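4.2 Covering and uncovering the good table

We came to the subject of table covers by a side door, and it seems only fair to say so. The study was planned as a survey of how long people in the towns of Wernum and Rakine keep their furniture, and the first version of the interview guide had a single line on covers, tucked in between a question about polish and one about moving house. By the end of the second week that one line was taking up a good third of most conversations. People who had answered politely about the age of their wardrobes sat up straight when we asked what they put over the table, and they wanted to tell us what their mothers had put over it too, and what their sisters-in-law put over theirs (and what was wrong with it).

Of the 140 households interviewed, most had a covered table in daily use at the time of the visit. We use "covered" in a wide sense, taking in cloth, oilcloth, clear plastic, glass, and in one much-discussed case in Rakine a pair of flattened curtains. Place mats on their own were left out, though several people argued with us over that decision, and looking back we have some sympathy with them. A household that lays four thick mats every evening and picks them up again is doing a kind of care that our coding sheet simply had no room for.

The interviews suggest that people think about covers along two lines that do not always run together. The first is protection in the plain sense: heat, scratches, spilled coffee, the ink of a child's pen. The second is what Rosângela Furtado, who carried out most of the Wernum interviews and first drew our attention to it in her field notes, called "saving the top." A saved top is being kept for somebody or for some occasion. It may be a holiday meal, a daughter's first apartment, or a resale that never quite comes about. One retired bus driver told her that he had seen the bare wood of his own table on 2 occasions in all the years he had owned it, once when it was delivered and once when the old cover was changed, and that he remembered both of them fondly.

Money comes into this, of course, but less simply than we expected. The Camargo survey of furniture prices, which we used to assign a replacement value to each table, put the dearest one in our group at 2590 and a great many below 600, in local currency. We had supposed that the expensive tables would be the covered ones. In the interviews, however, owners of cheaper tables spoke about covers with just as much feeling, and often at greater length. A table bought with a first steady paycheck was worth saving whatever the survey said it would cost to replace. Several owners of costly tables, on the other hand, had no cover at all and spoke rather grandly of wood being "meant to live." We enjoyed those conversations, too, and we do not want to make light of the view. Marks were read in these homes as a sort of family record, and one woman walked us through three decades of hers with the tip of a teaspoon.

Clear plastic deserves a few words of its own, since it carried more argument than any other material. Those who liked it said that it let you have the table and protect it at the same time. Those who did not like it complained of the shine, the way it clings to a bare forearm in August, and the folds it keeps from having been stored rolled or creased. Shopkeepers in Wernum sell it by length off a wide roll, cut straight across, and that small fact of trade has consequences at home. The roll comes in one width and the tables come in every shape there is, so that somebody in the household has to decide whether to trim, to tuck, or to leave matters as they are. 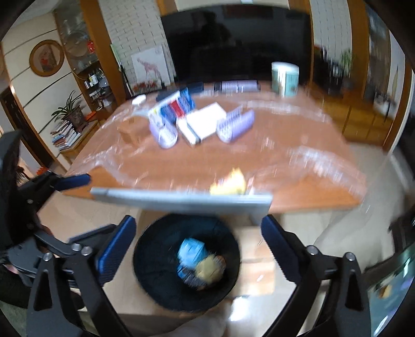 Fit was the thing people apologized for most often, well ahead of stains or wear. They would smooth the cover with one hand while they talked, or tell us that a better one was on the list, and a few asked us to come back once it had been changed. We learned not to bring it up ourselves. A rectangular cover on a curved or rounded table has to give way somewhere, and it tends to do so at the places a visitor sees first. In Figure 2 the clear sheet lies wrinkled over a reddish-brown top and stops short of the near corners, leaving a patch of bare orange-brown wood at either side. Gaps of this sort came up again and again in the interviews as a worry about the future, the fear being that the exposed wood and the covered wood would age apart until the table could no longer be shown without its cover. We did not set out to test whether this happens, and the lenders of old furniture at the Senum collection, whom we asked, gave us cheerfully conflicting answers.

What we can report is how the worry shaped habits. Some households turned the cover by a quarter every few months. Others moved the fruit bowl or the sewing basket over whichever part was unprotected, which got them through the week well enough. A smaller number gave up on the corners entirely and came to speak of them as the working part of the table, where hot dishes could be put down in a hurry. The next section takes up these working parts in more detail, along with the related matter of who in the household is allowed to use them.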